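Grandparents at the school concert, only two tickets per family

Endstead Parents Board > School and Clubs
Posted by Sunita Dunleavy, October 12, 2018

My daughter is in Year 4 and has a small part in the autumn concert. She is the Moon, with 6 lines and a song with the rest of her class. The letter came home yesterday and it says two tickets per family, no exceptions, as the hall only holds 131 with the chairs out.

My husband and I were both planning to go. My mum lives ten minutes away and has been to every one since nursery. His parents are in Bralport, a good two hours on the train, and have never seen our daughter in anything. They have now said they would like to come to this one and have asked us which train to book. We hadn't offered. I think my mother-in-law saw the date on our calendar when she stayed.

So that is five adults and two tickets. My husband says he will give his up and I should give up mine, and his parents should have them because they never get the chance. I don't want to miss it. My mum hasn't said anything but she has gone quiet, and she made the costume.

There is one performance only, at half past one on a weekday. Has anyone got round this at their school without a row? I don't want to go in and make a fuss with the office if there is no point.

Reply from Kristine Fajardo

Ask for the dress rehearsal. Ours let grandparents in for it.

Reply from A-yeong Geum

I have three children who have been through the same school, so I have had a lot of these letters.

First, go to the office anyway. You are not making a fuss by asking to go on the returns list. Plenty of families only use one ticket because of work, and the spare ones come back in the last two days. For the June concert I asked on the Monday and had a third ticket by the afternoon before. Go in person if you can, as the emails go to a shared inbox.

Second, I would not give up yours. You are her mother and she will look for you when she comes on. I gave mine to my husband's sister one year to keep the peace and my son still brings it up.

With the in-laws, I think your husband has to ring them himself and say how many tickets there are. Say it before they book the train. If they come anyway, they can have the weekend with her and she can do her lines and the song in the living room in the costume. We did that with my parents. They had the whole thing twice and then fish and chips, and they were happier than they would have been on a hall chair behind a pillar.

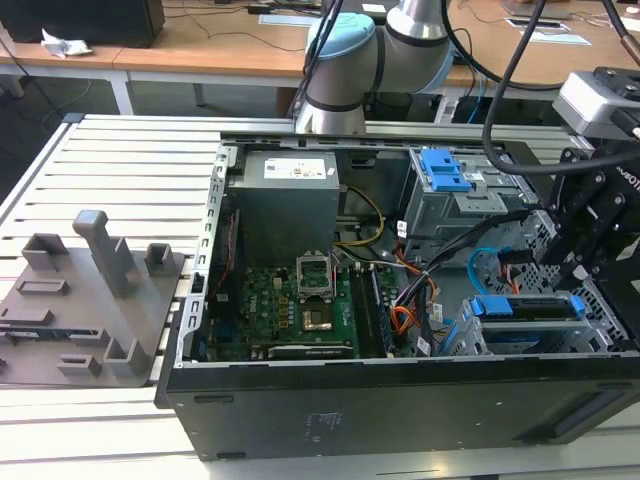
As for your mum, tell her plainly that she is on the list for the first spare. If she made the costume, the class teacher may well let her come backstage to help with changing. Ours was short of people for that every year. You see most of it from the side door.

Reply from Sang-wook Yeon

I don't see why grandparents need to be there at all. Mine never came to anything and I turned out fine. Our school charges £2 for a recording and we send that round the family.

Reply from Sunita Dunleavy

Thank you, all. The rehearsal is closed this time, I asked at pick-up. But I am on the returns list, fourth, and the teacher has said yes to Mum for costumes. My husband is ringing Bralport tonight.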